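How to keep a proper record of your team's season (and enjoy doing it)

If you follow a football club through thick and thin, you'll know how quickly matches blur together. By March I used to struggle to remember who scored in the autumn, never mind how we set up. Keeping a match log fixed that for me, and it has made watching even the dull draws a lot more fun! You need a notebook, a pen and a bit of patience.

Step 1: Rule up your pages before the season starts

Give each match a double page. The left side is for things you write while the game is on, the right side is for afterwards. A 62-page notebook won't see you through a whole league season plus cups, so buy a thick one or be ready to start a second. I number every page by hand and keep the first two free for an index.

Step 2: Write the line-ups as shapes

Don't list the names in a column. Put them on the page where they stand on the pitch, keeper at the bottom, surnames or shirt numbers only. When someone comes on, draw an arrow and put the minute next to it. After a few weeks you can flick back and see at a glance when the manager switched to three at the back, and I love that.

Step 3: Use a short code for events

Mine goes G for a goal, Y for a yellow card, R for a red, X for a shot off target and a circled X for a save. Write the minute first, then the letter, then the player. So 12 G 9 means the number nine scored in the twelfth minute. Make up your own letters if you like, but write the key inside the front cover and stick to it until May.

Step 4: Stop at half time

Put the pen to work for two minutes before you go for your tea. Note which side of the pitch we're attacking down, who looks tired, and what you'd change. Then leave it alone! Looking back at what I wanted at the break compared with what happened is the best bit of the whole log.

Step 5: Finish it the same day

For a Saturday game I fill in the right-hand page that evening. Keep it short: the score, the crowd, the weather, the best player and one moment you want to remember. At our level a gate of 1000 is a big day out, so I always underline those.

Step 6: Go back over it every few weeks

Count up goals by the quarter-hour and you'll soon spot a pattern. Our match at Brøndum was the third in a row where we let one in late on, and I'd never have noticed from memory. Away trips to Navari got their own tab after that.

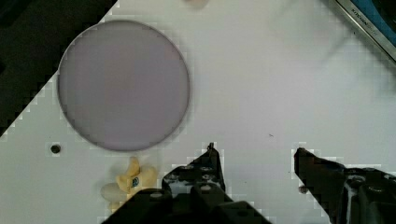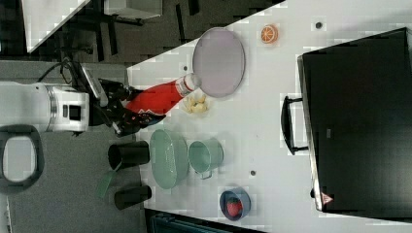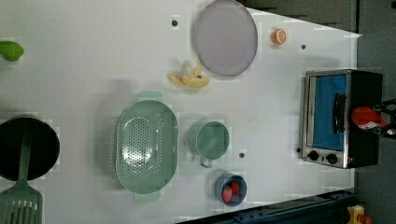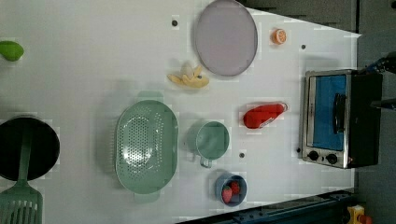 A white tabletop with a round plate (third and fourth pictures) and a red bottle (second picture).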